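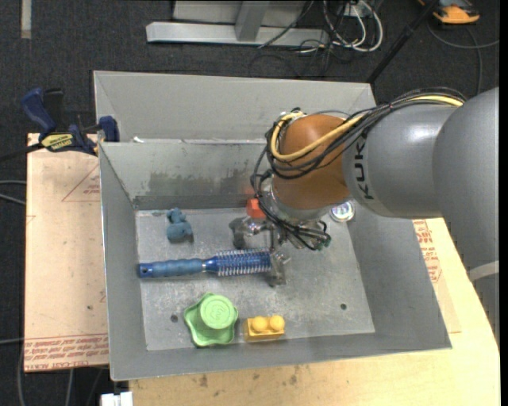

Odds and ends bins are back at Fesora, and I went through every one of them

If you've been down to the Fesora reuse hall since January, you already know the big gray metal bins are out again. I stopped by right after the doors opened at 9 and stayed far longer than I meant to – my parking ran out and everything.

For anyone new to this, the odds and ends bins are where the stuff goes that doesn't fit on a shelf or a hanger. Last year it all got dumped into cardboard boxes by the register, and by noon you were digging through them up to your elbows. The metal bins are so much better. They're open on top with sloping sides and a flat floor, and with only a few things in each you can see what you're getting. The floor on the front one is pretty scuffed up already, but who cares, it's a bin!

My favorite find was a blue round hairbrush, the kind with a ripply grip and a little hole in the end of the handle so you can hang it on a hook. I've been looking for one like that ever since mine went missing on the Csizmadia bus trip. It was in with a tiny dusty-blue toy figure with a round head, and I would have happily taken both, but my daughter says we have enough small things with heads at our house.

The hall took in 132 bags of household goods over the winter, according to the notice by the entrance, and the odds and ends alone came to more than 300 pieces. Kitchen stuff and toys go out in the morning, and brushes, combs and other bathroom things are put out after lunch as well, so it's worth a second look if you're in the neighborhood. Everything in the bins is one price this year, and kids under ten get to pick one toy for free.

A few things have changed. Drop-offs are now at the Hatonen Street side, where the ramp is, and the old door on Presuletti Square is for shoppers only. Please wash whatever you bring (hairbrushes too – pull the hair out and give them a soak in warm soapy water with the bristles facing down). Anything with a cord goes to the electrical desk first and can't be left at the ramp.

Money from the bins goes toward new flooring in the kids' reading corner. The goal is 1000 dollars by the end of spring, and the chart on the wall was a little past the halfway line when I was there.

The hall is open from 9 to 4, with drop-offs until 3. Bring your own bag, and bring coins if you have them, as the card reader was acting up again when I paid.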